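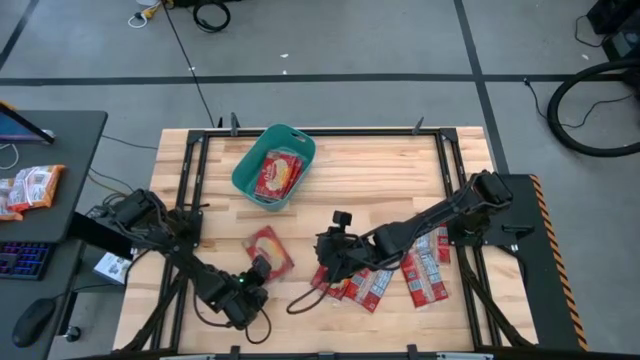

Figure 3. Red snack packages in and beside a teal basket on a wooden tabletop.

4.2 Staying with acquaintances of acquaintances

Independent travellers in our sample seldom booked every night in advance. Of the 40 people who kept a travel diary, 32 spent at least one night with a host they had not met before the trip. Most of these hosts were reached through a sibling, a classmate or a former co-worker, and the arrangement was usually made by text message within a day or two of arrival.

Diaries from the Tevano leg show the pattern clearly. The town has one hostel, which closes in January, and the regional train from Dorno arrives after the last bus. Travellers who had a contact in town were met at the station or given walking directions. Those without one paid for a hotel near the tracks or stayed on the train to the end of the line. Eleven diarists changed their route to pass through a place where they knew a host was available, in one case adding a detour of 900 kilometres. 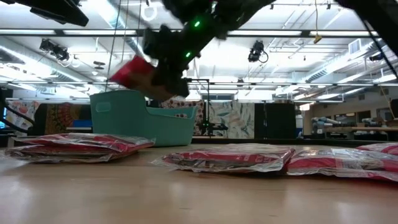 Hosts were not paid, but gifts were common. Diarists recorded bringing groceries, cooking a meal, or leaving something small from their last stop. Several wrote that they felt obliged to spend the evening in when they would have preferred to go out, and two cut a stay short for this reason. Hosts who were students tended to have less room but more free time, and their guests saw more of the surrounding neighbourhood than guests of working hosts did.

We coded each stay using the Prideck scheme, with one added category for hosts who also travelled part of the onward route with the guest. This category was small. It was also the one in which later contact was most often reported at the follow-up interview, although the interviews were short and we did not ask how often the two had been in touch. Stays in Benavides are excluded from the coding, as the diaries for that stop were incomplete.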